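**Wed 31 July** – Grovier bench notes, back bedroom

Started later than planned. The bench in the front room still has the Cletow clasp order spread over it and I didn't want to move that half finished, so the bracelets got done on the bed in the back. Put the red gingham plastic cloth down first. It wipes clean and beads don't snag in it the way they do in the quilt, but it will not lie flat on a mattress. Pulled it tight twice and it came up in ridges again as soon as anything was put down.

Lot 398 is the bag Neelam Sandhu brought back from the Vustville house sale. Mixed bracelets and loose beadwork, no paperwork, everything in one drawstring bag and well tangled. She paid for it as costume and that is how I am writing it up until somebody tests something. Please nobody put "amber" or "sterling" on a tag on the strength of color.

Order of work today:

1. Tip out the bag onto the cloth and leave the pile alone until it has been looked at.
2. Lift off whatever comes free without pulling.
3. Untangle cords.
4. Sort into keep as is, restring, clean only, and parts.
5. Tag and bag.

I got through the first four and part of the fifth.

The bag had a corner full of grit and lint, so I shook that into the wastebasket separately and went through it with a finger before throwing it out. One crimp and a bent jump ring. Both in the parts jar.

Lighting in the back room is poor for this work. The window puts a glare on the plastic that moves every time the cloth does, and anything shiny gets lost in it. I found it easier to look from the side. Bernardo Veloso suggested the matte green mat from the soldering corner, and for small beads he is right. The mat is too small for a whole bag, though. Maybe the mat on top of the cloth next time, with the cloth there as the catch area.
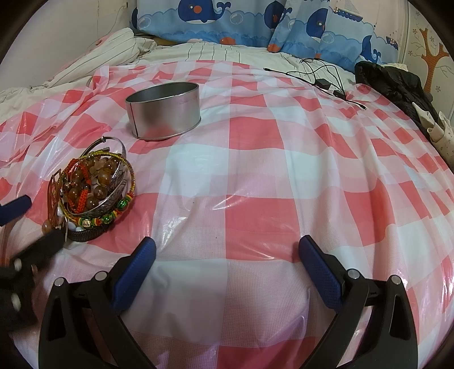 *4 min read*

Notes on the pieces, in the order I dealt with them.

**Thin silver-colored bangle.** It was standing up at the back of the heap with the little metal fastening at the top. Came out first and easily. Fastening opens and shuts but has some play in it. Closed it, turned it around the mandrel, slightly out of round. Not worth forcing. Clean only.

**Yellow and green braided cord.** This one had everything else inside it, more or less, so it looked like the cause of the tangle. Once the bangle was off, it lifted over the rest with no trouble. The front section with the orange, yellow and red spacers is sound and the shiny green beads are tight on the cord. The paler gold and green patterned bead has more wear at the hole than the others. I looked at it under the loupe and can't see a crack. The braid itself is grubby. Bernardo thinks it can take a short soak in plain cool water. I would rather dab it, as we don't know whether the dye holds. Left for him to try on the inside of the braid where it won't show.

**Amber-brown beads.** Round, translucent, nicely polished, the best looking thing in the bag. They were bunched up inside the loop and I took them out last of the top layer so as not to put any pull on the string. The string is tired. It has gone fuzzy between the beads on one side and there is a knot that I think somebody added later. Restring, same order, same spacing. Photograph flat before cutting. I have not done any test on the material and the tag says "amber-brown beads, untested". Neelam wants to do the salt water float when she is next in. Fine with me, but after they are off the old string and not before.

**Orange-red knotted cord.** Was curled over the amber-brown beads and had worked itself in between two of them. Eased it out with the blunt bone tool. The knots are tidy and even and I don't want to undo any of them. Clean only, dab.

**Wide engraved bangle.** Silver-colored, pattern all the way along the part that shows when it is on the wrist. There is dirt packed into the engraving. Started on it with a soft brush and soapy water and stopped when I saw how much was coming off, so I could show Neelam before and after. No mark found inside, but I only looked with the small loupe. No abrasive on this one, please. Last December the 400 paper got used on an engraved cuff "just at the edge" and we lost the edge of the pattern. The paper is now in the drawer with the files and it can stay there.

**Bundle of thin reddish-brown cords with the oval bead.** These hung off the left side of the pile and I was expecting them to be leather. I'm not sure now. They feel too even. The light brown oval bead moves freely on them. No clasp on it that I could find, and one cord is frayed at the end. It could be part of a longer necklace. Put in "ask Neelam".

**White beads.** They were under everything and I thought at first they were loose. Glossy, a good clean white. Holes are clear. I rubbed two together lightly and they feel smooth, so the tag says glass or plastic, unknown. Bagged.

**Black braided bracelet.** Bottom layer. The braid has flattened along one side, as you would expect if it spent years under the rest. I worked it between my fingers for a while and it came back a little. It does not need anything else. Keep as is.

**Narrow silver-colored loop.** It was next to one end of the black braid and I spent a while trying to decide whether it belonged to it. It doesn't fit anything on the braid. Bagged separately with a note saying where it was found, so we can match it up if something else from the house sale turns out to be missing a loop.

**Round metal piece.** Cake ring or cake tin, depending on who you ask. I had it standing on the cloth by the pile as a place to drop finished pieces. It has a rolled rim at the top and a seam down the side, and it is a good size for this. It did slide a bit whenever the cloth moved. Also, dropping metal into metal makes a racket and can't be good for the bangles. I folded a flannel into it after the first one and that solved both. Goes back to the kitchen shelf tonight. Would like one for the bench permanently if anyone sees one cheap.

### Thread

For the restring I am using the Ryu thread, medium, in the brown. We have most of a spool. Tried it on scrap beads this afternoon with a hole about the same as the amber-brown ones. Double strand passes through with a little room. Single is too loose and the beads rattle. Knotting between each bead looked too bulky on the sample, so I will only knot at the ends, unless the holes vary more than I think. Sample is pinned on the board with a label. Have a pull at it if you are passing – I want to know if it stretches over a couple of days.

One thing on the Ryu spool: the cut end had been left loose again and it had unwound inside the bag. Tape it down on the rim.

### Tangles, for the next bag

- Lift, don't pull. If it doesn't come, take off something else first.
- Rigid pieces before cords. Once the bangles are out, half the tangle is gone.
- Leave old strung beads where they are until the cords around them are clear.
- Brush the cloth with your hand before you fold it. Creases hold small beads.

I did that last one at the end and found a seed bead in a fold. There were also some tiny dark specks on the plastic that I took for beads and then for dirt. They wipe off with a damp rag.

### Where things are

Everything from lot 398 is in the shallow box on the chest of drawers, lid on. Tags are tied on, except for the thin cords and the narrow loop, which have paper slips in their bags. The engraved bangle is wrapped in the yellow duster. The amber-brown beads are in a bag on their own and should not be picked up by the string.

The cloth is folded at the foot of the bed. It needs a proper wash, the underside especially.

### Still to do

- Finish the tags. 3 left.
- Flat photograph of the amber-brown beads with the scale ruler, then cut and restring.
- Bernardo: dye check on the yellow and green braid.
- Neelam: look at the reddish-brown cords, the oval bead and the wide bangle.
- Clear the Cletow order off the bench so this doesn't have to be done on a mattress again.
- Desk lamp for the back room, or move the one from the hall.

Added later: Neelam rang. She says there was a second bag at the sale which she left behind because it was mostly broken chain, and the seller in Vustville might still have it. I said yes if it's cheap. If it comes in, keep it apart from this lot until the loop and the thin cords have been checked against it.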